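Official Diary of the Warden, Onyeka House
Entry for 2019-05-03

The morning was given to correspondence. A letter was received from Aurel Radu, on behalf of the Jarnilel housing office, confirming that the lease on the east wing will be renewed for a further 3 years on the present terms. I replied with thanks and asked that the matter of the gutters be put in writing before July. The office has promised this twice by telephone.

At ten I met with Judite Antunes to review the kitchen rules for residents. The present rules were written when the house served one evening meal at a common hour. Most residents now cook for themselves, often late, and the rules give no guidance on small appliances or shared dishes. It was agreed that toaster ovens will be permitted in the floor kitchens and will remain forbidden in bedrooms. Plates belonging to the house are to be returned to the kitchen by the following morning. 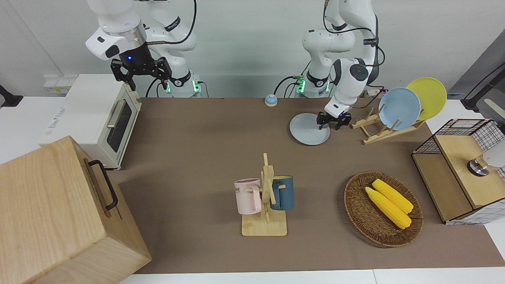 Mrs. Antunes raised the question of quiet hours, on which we did not fully agree. She would prefer that the kitchens close at eleven. I hold that residents on late shifts must be able to prepare a hot meal, and I have asked her to consider midnight for a trial period. She will give me her answer after speaking with the second floor.

The linen account from Zilico came to 178 dollars, which is higher than last month. Two sets of sheets were charged that were never delivered. I have marked the invoice and returned it unpaid. 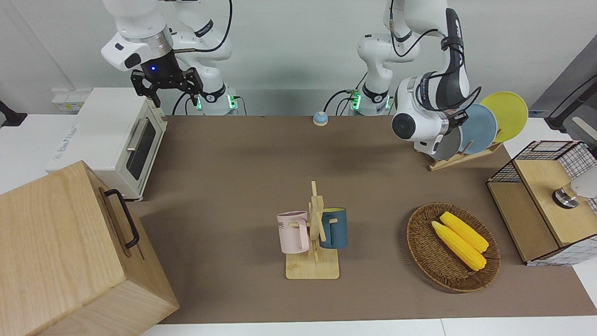 Photo: Reynaldo Villanueva / Onyeka House

In the afternoon I received Aníbal Pinheiro, who is to take Room 48 until the end of the summer. His references are in order. He asked whether a bicycle might be kept in the back hall, and I informed him that the hall must stay clear but that there is space under the rear stairs. He paid the deposit and was given 2 keys.

Tamara Dobre reported that the boiler was again slow to light. The inspection is overdue, and I have written to Rokix requesting the earliest available visit. Rain from four o'clock. The east gutter overflowed above the side door, as before, and a bucket was placed there.

Retired at half past ten. The reply to the parish regarding use of the front room remains to be written.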